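Notent Wall Rail System: Installation Guide
Section 5: Mounting the rail and hanging the panels

Read this section through once before drilling. It applies to the standard rail (2000 mm) and the short rail (1652 mm). Corner rails are covered in Section 6.

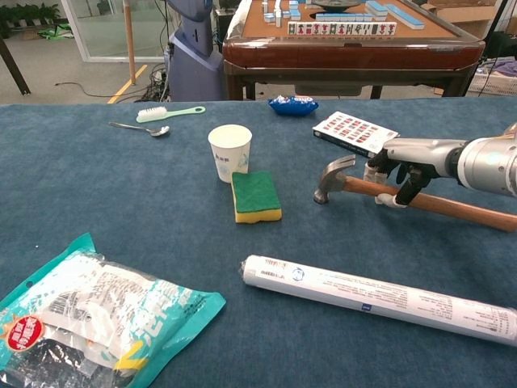

## 5.1 Tools and parts

Supplied in the carton:

- Rail, one length
- End caps, left and right
- Wall screws and plugs
- Panel clips, with locking tabs
- Spacer block, 29 mm

Not supplied:

- Claw hammer
- Drill with masonry and wood bits
- Spirit level, at least as long as your forearm
- Pencil and tape measure
- Stud finder, for hollow walls

The supplied plugs are for brick, block and poured concrete only. For drywall between studs, use hollow-wall anchors rated for the full load on the data label.

## 5.2 Marking the wall

1. Decide on the height of the top edge of the rail. Leave at least 29 mm between the top edge and the ceiling, shelf or molding above it. The panels are lifted over the rail when they are hung and need this clearance.
2. Use the spacer block as a gauge if the rail sits directly below a shelf. Hold the block against the underside of the shelf and mark its lower face.
3. Draw a level line the full length of the rail. Check the line with the level at both ends and in the middle.
4. Hold the rail to the line and mark the center of each slot. Mark every slot, including the two end slots.
5. Check for pipes and cables behind each mark.

**CAUTION:** Do not drill directly above or below an outlet or switch. Cables are normally run vertically from these points.

Note: The slots allow the rail to move 5 mm up or down after the screws are in. Use this for final leveling. It will not correct a line drawn at the wrong height.

## 5.3 Drilling and plugging

1. Drill each hole to the depth shown on the plug packet. Keep the bit square to the wall.
2. Clear the dust from each hole.
3. Push the plug in by hand until it stops, then tap it flush with the hammer. Use light blows. If the collar of the plug starts to spread, pull it out and deepen the hole.
4. For wood studs, omit the plug and drill a pilot hole narrower than the screw shank.

**CAUTION:** A plug that turns in its hole will not carry load. Fill the hole, let the filler cure for the time given by its manufacturer, and drill again at a different slot position.

## 5.4 Fitting the rail

1. Start the screws at the two end slots. Leave the heads proud by two or three turns.
2. Start the remaining screws, working inward.
3. Level the rail and tighten the center screw.
4. Tighten the rest, working outward from the center. Stop when the head is seated. Overtightening bows the rail and the clips will bind.
5. Press the end caps on by hand. Do not strike them with a hammer. The caps are brittle when cold.

## 5.5 Hanging the panels

1. Slide the clips onto the back of the panel until the locking tabs click.
2. Lift the panel above the rail and lower it so that both clips engage together. Panels wider than your reach should be hung by two people.
3. Pull the lower edge of the panel gently toward you. It should move slightly and return. If it swings freely, one clip has missed the rail.
4. Slide the panel sideways to its final position and close the tabs.

Note: Stitari and Noh panels share the same clip. Pletora panels use a deeper clip, supplied with the panel. Do not mix the two types on one panel.

## 5.6 Checks after installation

- Retighten the rail screws after the first week of use.
- Inspect the tabs whenever a panel is moved. Replace any tab that has whitened at the bend.
- Wipe the rail with a dry cloth. Oil and silicone spray allow the clips to creep.

If a rail has been pulled from the wall, do not reuse its plugs or screws. Replacement hardware is listed in Section 9.

Section 5 revised Mar 17, 2022. Technical editor: Kha Huỳnh.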